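Questions about collecting garment examples
5 minute read

These are the questions we get most often from new operators and from the people who use our examples to train their own models. If yours is missing, write to the address at the foot of the page.

What is an "example" in your sense of the word?

One example is one attempt at one task, from the moment the operator says "start" to the moment they press the end key. It holds the camera streams, the arm positions, the gripper commands and a short written label. A typical label reads "pick up the black garment and put it on the hanger". We don't cut an attempt into smaller pieces at this stage. Splitting is done later by the labelling group, who work from the written notes as well as the recordings.

Why clothes?

Cloth has no fixed shape. A cup looks much the same each time you reach for it, but a knitted top dropped twice from the same height will land in two different heaps. A model that has seen only tidy garments does badly with untidy ones, so we ask operators to begin from a bundle more often than from a flat lay. Handling with both arms matters too. One gripper holds an edge while the other looks for the next place to take hold, and the model has to learn when to let go as well as when to grip.
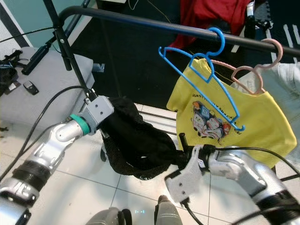
Dark garments are harder than light ones. Folds in black cloth show up poorly on camera, and it can be difficult to tell a sleeve from a hem. We therefore ask for more attempts with dark items than with light ones. In the April set, 264 of the 508 kept examples used a dark garment.

How many attempts are thrown away?

In April we set aside 114, and they are not part of the 508. Most had a stream missing or a clock out of step between cameras. A few were stopped early by the operator. The raw files are held on the Drarnel store until the next set is released and then deleted.

Do you keep failed attempts?

Yes, if the recording itself is sound. A dropped garment is marked "drop" and a garment hung by one shoulder is marked "partial". If the operator recovers and finishes the task, the label is "recovered", and those are the ones most groups ask us for first. Please don't restart an attempt to get a cleaner one. Finish it or end it, then reset.

Which cameras are recorded?

The head view and the wrist views. The head view shows where things are in relation to the rail. The wrist views show the contact between finger and cloth, which the arms often hide from above. If you are short of disk space and can take only one, Xiuying Yuan's advice is to take the wrist views and drop the head view for the last part of the task only. Skiteris, our playback tool, can do this for you with the "late wrist" setting.

Should the room be tidied before a session?

No. Leave other clothes on the rail and leave furniture where it is. Move anything the arms could hit, and keep the floor clear where you walk. We change the position of the rail between blocks so that the model can't rely on one fixed spot.

How much training does an operator need?

2 sessions with Ye-seo Wi, the first with a towel and the second with real garments and hangers. After that you record on your own, and your first block is checked by hand. Common faults at this stage are pulling too hard, moving both arms at once when one should be holding still, and pausing for a long time in mid-air while deciding what to do. Long pauses teach the model to pause.

What should I do if the cloth catches on something?

Stop both arms, then open the gripper that isn't carrying the weight. Back off slowly along the path you came in by. Add "caught" to the note and say what it caught on. If it won't come free, end the attempt and release it by hand with the arms disabled.

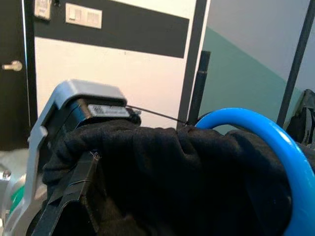
Can I use the examples with a different gripper?

You can, though results vary. The Baltum group trained on our set with a wider finger and had to add recordings of their own before hanging worked at all. Picking up carried over better. The file notes give the finger shape and opening width for each block.

How do I get access?

Fill in the Šindelář request form and name the person who will look after the files. We reply by email with a download key. Keys are for one group and shouldn't be passed on.

Related
Labelling notes: drop, partial, recovered, caught
Setting the clocks before a block
Towel practice for new operators
Changes to the April set

Contact: examples desk, Drarnel | © Drarnel | Back to top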